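Voting Rights Should Follow the Small Churches

3 min read

The Fevarine Association seats messengers by contribution. A church that sends the minimum gift gets two, and each further step in giving adds one, up to a ceiling of ten. The rule dates from a period when most member churches were close to the same size. They no longer are, and the rule should be changed before the October session.

Consider the last session at Valtonen. Registration closed with 350 messengers seated. Of the association's member churches, 70 sent no one. Nearly all of those have weekly attendance under a hundred and a pastor who works a second job. They were entitled to vote on the budget and on the revised statement of faith, and they did neither.
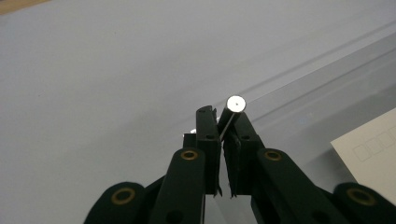
Metal cylinder held upright in a two-finger gripper.

The usual answer is that a church unwilling to travel has made its choice. This treats distance as a question of will. The drive from Lemen to Valtonen takes most of a day, and a bivocational pastor loses wages on both ends of it. A church with a paid staff of 12 loses nothing.

Two changes would help. First, the association should permit voting from a remote site, with credentials checked in person by the host church. Plorkis already has a hall that could serve the northern counties. Second, the ceiling should drop from ten messengers to six.

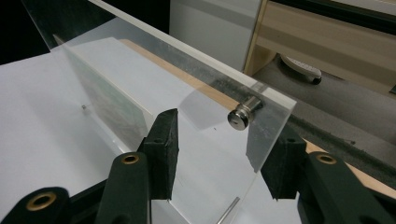 Vol. 70, p. 1634

Objections to remote sites are mostly procedural. Amendments from the floor are harder to handle, and a point of order must reach the chair without delay. Both problems have known fixes – a printed deadline for amendments and an open line to each site. The cost is a fair concern, but a travel grant for every absent church would cost more.

A lower ceiling will be less popular. Large churches fund most of the mission budget, and some will say their voice should match their gift. Our bylaws call the gift voluntary. A vote attached to it makes it something closer to a fee.

Last updated: August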